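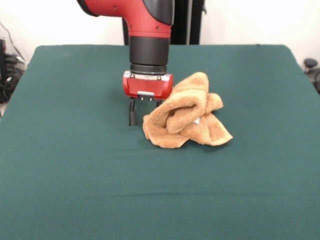

Dunkelgrünes Tuch auf dem Tisch.

Ich hab's ja kaum noch geglaubt, aber unser Spieletreff in Skarnham macht im Juli wieder auf! Blandine Masson hat mir gestern Abend den Schlüssel gezeigt (den echten, mit Anhänger), und ich hab mich gefreut wie ein Kind. Los geht's immer um 17 Uhr, gespielt wird, bis der Letzte gähnt. 51 Spiele stehen schon im Regal, darunter leider auch drei verschiedene Ausgaben vom selben Kartenspiel – wer tauschen will, meldet sich bitte bei Dorian Gautier. Der Eintritt bleibt frei, nur für Getränke legt jeder was in die Dose. Kinder ab sechs dürfen mitmachen, die Kleineren bringen bitte jemanden Großes mit. Ich komme auf jeden Fall und bring Kuchen mit, vermutlich Kirsch.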